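Course Handout 4: Ring and Peg Toys in Early Play

This handout accompanies the fourth session of the certificate in early play at Plevcombe. It covers ring and peg toys: what they ask of the hand, how they differ from one another, and how they should be set out for a child. Students should read it before the session and bring it with them. The practical work refers to the sections below by number.

1. The basic form

A ring and peg toy has three parts: a base, one or more upright pegs, and a set of pieces with a hole through the middle. The best-known form has a single thick peg and rings of decreasing size. The child stacks them into a cone, and the cone is the answer to the puzzle. In a second form, the base carries several thin pegs and the pieces are close in size. There is no cone to build, so the interest moves to colour, to number and to the act of threading itself.

The second form is the one used in this session. Its pegs are short, the holes are small, and a piece brought down slightly to one side will rest on the tip and go no further. 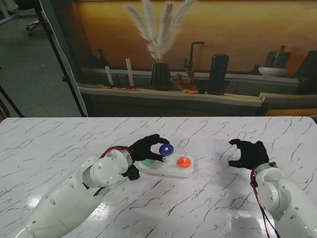 Department of Childhood Studies -- Play and Materials Team
Course handouts, Level 2

2. What the hand has to do

Threading a disc on to a peg can be divided into four stages for the purpose of observation.

Grasp. The disc is taken by its edges, usually between thumb and index finger. A disc held flat in the palm cannot be threaded, as the palm covers the hole.

Carry. The disc is brought over the base and kept level. Younger children often tilt it on the way.

Align. The hole is brought over the tip of the peg. This is the longest stage in most of the records we hold, and the one in which children most often look away or change hands.

Release. The fingers open. An early release leaves the disc leaning. A late one may lift it off again with the hand.

Students should record the stages separately. A note that reads "could not do it" is of little use to the next person who works with the child, whereas "aligned well, released early" tells them where to begin.

3. The second hand

Observation sheets tend to leave out the hand that is not holding the disc. It may steady the base, wait close by, or reach for the next piece before the first is down. Please note what it does, even where the answer is nothing. The revised sheet has a column for this -- it replaces the old box for general remarks.

4. Colour and order

Strong, plainly different colours are easier to talk about than pale ones. An orange piece and a teal one can be named, asked for and put in order without confusion. Two neighbouring shades of blue will cause argument at the table and should not go into the same set.

Adults should not correct the order of colours unless the child has agreed to copy a pattern. Where a pattern is wanted, place one piece first and let the child supply the next.
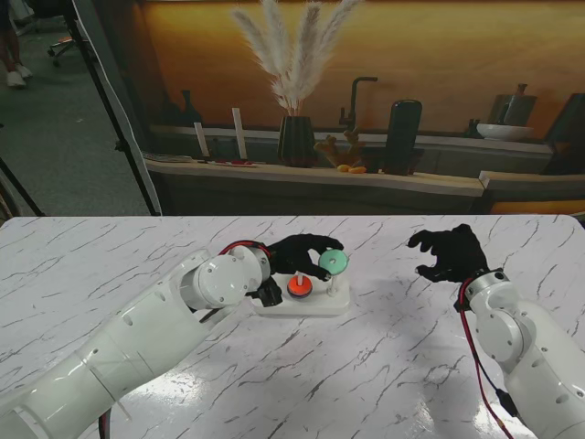
Naris disagreed with this at the January review, arguing that placing the first piece for a child takes away the only real choice in the activity, and that the base should always be offered bare. The point is a fair one and both methods will be tried in the practical.

5. Setting out

Use a table at elbow height with a clear surface. Place the base in the middle, long side towards the child, and the loose pieces to one side only. Very glossy tops should be turned away from strong light where possible.

The teaching store holds 34 sets, kept under the shelf name Itis. Sets are signed out for one session at a time and counted back in by the student who took them.

6. Preparation for the practical

Read Pacheco, chapter 2, and the extract beginning on page 291. Watch one child thread at least three pieces and complete a sheet for each. Write up to 80 words on the alignment stage alone. Children's names must not appear on any sheet.

Handout revised 28/09/2018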